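Stilar layering stencils: tape or spray adhesive?
Card Making > Stencils, Inks & Pastes

pullerbridge_paper
Hi everyone! I finally caved and bought the Stilar layering stencils (the hydrangea set, four layers) and I'm having a terrible time with layer three. The first two go down beautifully and then somehow the third one drifts and I get a weird shadow on all my petals. I'm using purple tape on the corners. Do you all tape, or do you use the sticky spray? I have a batch of thank you cards due in February and I've already binned a good chunk of my nice cardstock, sob.

inkyvikas
Tape all the way for me. I did the spray thing for a while and ended up with a stencil that grabbed every bit of cat hair in the house. Put the tape along one whole side so the stencil opens like a door, and don't lift it until you've checked the color.

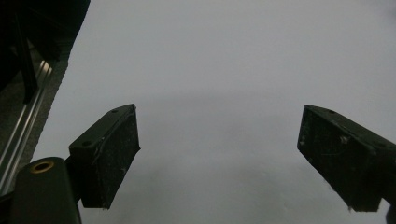
The other thing is how hard you're pushing. If you scrub with the blending brush you'll shove those thin little petal bridges sideways, and layer three on that hydrangea is nearly all thin bridges. Small circles, light hand, start off the edge of the stencil and wander in. It takes longer but I promise it looks softer too.
Vikas Tyagi

MrsTetteh
Going to disagree with Vikas on the spray! One light coat, let it go tacky, then pat it on your jeans before it goes anywhere near the card. I've had the same can going for ages. Tape only holds the edges, so the middle can still float, and the middle is where the flower is.

inkyvikas
But then you have to wash it off, and that's when mine got bent. I still have the bent one. It's a bookmark now.

MrsTetteh
You're supposed to wash it flat in a tray, not under the tap like a dinner plate, lol
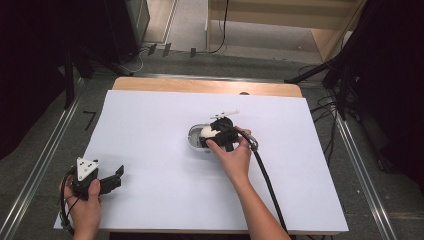
Does it matter which ink I use for the lightest layer?
Dye ink is the easy choice there, it dries fast and the darker layers blend right over the top. Pigment ink stays damp much longer and the next stencil can smear it.

glue_and_glitter55
Jumping in to say I think it's the cardstock. I had the same ghosty petals and it was my cheap white stuff, which pilled up and pushed the stencil out of place. Switched to a smooth heavy one and it went away. I still tape, for what it's worth, on 2 sides.

pullerbridge_paper
Ooh, I hadn't thought about the cardstock. It's a bargain pack from the craft shop in Pullach and it does go a bit fuzzy. I'll try a better sheet tonight. Mrs Tetteh, what do you wash yours in? All my trays are enormous.

MrsTetteh 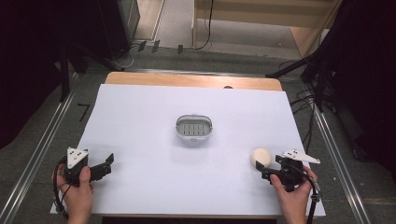
For the big stencils I use a baking sheet with a dribble of dish soap, and I leave them a few minutes so the ink loosens by itself. For the little sentiment ones you can go much smaller. An oval tub like the gray one there, with the rounded ends and the little tabs on the rim, would be about my size for those, as long as the stencil lies down without curling. Lay them on a towel after and don't rub, just press.

inkyvikas
Fine, I'll try the spray again. But I'm blaming you when the cat gets involved.

pullerbridge_paper
Update, it's late and I should be in bed! Good cardstock plus the door hinge tape trick and layer three lined up on the second go. The first go was my fault, I had the stencil in upside down. No spray yet, but I've put a can on my list for the tiny leaves, they still wiggle.

glue_and_glitter55
Yay! Post the cards when they're done, and tell us which purple you used for the petals.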